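4.3 The bag lying down

The standing bag has had a generous share of attention in the packing literature, perhaps because it behaves itself. It has a floor, four walls and a mouth that faces the person using it, and it can be drawn as a box with the lid missing. Most of the packing rules reviewed in Section 2 (heavy things first, soft things last, nothing with a corner against the side) assume a bag of this kind. Our shopkeepers in Wenport recited these rules without prompting, and several of them did so while breaking two or three.

The paper gift carrier is a different animal. It is sold flat, it has opinions about returning to flat, and once it has been put down on its side it rarely presents anything that could be called an opening. In the 300 handling episodes coded for this study, 73 involved a bag that spent at least part of its time lying down. We had planned to treat these as spoiled episodes and leave them out. On a second viewing they held most of what was interesting, and the coding sheet was redrawn to suit them, to the quiet despair of those who had already filled in the first one.

A lying bag asks for three things that a standing bag doesn't. The upper side has to be lifted away from the lower side, and kept there. The item has to travel sideways, which means it drags along paper and not down through air. Last, the handles have to be somewhere. In a standing bag they flop outward and are forgotten, while in a lying bag they can end up in front of the mouth or underneath the whole affair. The shopkeeper at Farik, a confectioner and card shop near the station, called them "the two bits of string that want to come too".

Holding the rim takes up one side of the job almost completely. Figure 4 has the arrangement we came to call rim-and-mouth: the rim is pinched on one side, and the work is done at the opening from the other. The bag is a white one with black and red printing, and its thin cord handle trails off across the floor in the manner described above.
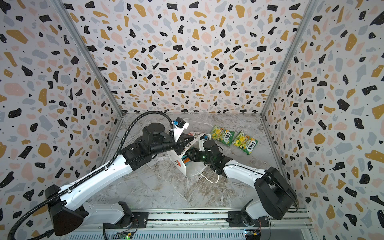 Margarida Pacheco
Senior Research Associate, Everyday Handling Group, Wenport

Figure 4. Rim-and-mouth with a paper carrier lying partly open. An orange and teal item shows inside the bag; two green FOX'S packets sit to its right.

The rim of a paper carrier is often its stiffest part, since many makers fold the top edge over to anchor the handles. A pinch there moves a good deal of the bag at once. A pinch further down the side mostly makes a dent. People new to the work tended to go for the side, and the more they pulled the more the mouth closed, like a door that has been fitted to annoy. Staff with a few months behind the counter went for the rim straight away, and when asked about it most of them denied having a method.

Soft packets brought their own trouble. A bag of lollies has no proper front edge. It has a crimped seal, which catches on paper, and a belly, which shifts. Pushed seal first, a packet tends to stop at the fold where the bag's side meets its base. Pushed belly first it goes in well enough, then slumps across the opening and has to be asked again. At Tôn, where the gift carriers are small and the packets are not, the staff laid each packet flat and slid it in along the lower side with two fingers on top. They were the only shop to do this every time, and they were also the only shop with a queue, though we make no claim about the link.

The boxed items in our sample caused less grief. Of the 2,582 single item movements logged, those with boxed goods were the easiest to code – the box was in or it was out. Packets spent long spells being neither. We settled on "in" when no part of the item crossed the line of the rim, a rule that worked until the rim itself moved, at which point an item could enter a bag without having gone anywhere. Both coders noticed this independently and both wrote it up as a discovery.

Where the remaining goods were put while the bag was being held open turned out to matter more than we had allowed for. Goods set beside the mouth were within easy reach but were sometimes nudged when the bag shifted. Goods set well back were safe and a nuisance. Most staff compromised by placing them off to one side, level with the body of the bag, and few of them lined anything up. One trainee at the Skulgate market hall made a tidy row of everything before she began, and kept this up for the whole of October. Her row was admired by customers. It made no difference that we could measure.

Handles were dealt with last or not at all. In 18 of the 73 episodes with a lying bag, a cord was caught under an item, under the bag or inside the mouth, and had to be fished out before the bag could be stood up. The fishing was brief, but it came at the worst time, when the bag was full and the top edge had gone limp from being held. Two shops had taken to tucking the cords behind the bag at the outset. The others knew of the trick and regarded it as fussy.

Some of this would vanish with a better bag. Ribbon handles lie flatter than cord, and a wider base helps the bag stay upright in the first place. None of the shops was minded to change supplier, as the carriers they had were pretty, cheap and already paid for, with several cartons of them under the stairs. We therefore take the awkward bag as given in what follows, and turn in Section 4.4 to the tissue paper, about which the shopkeepers had a great deal more to say.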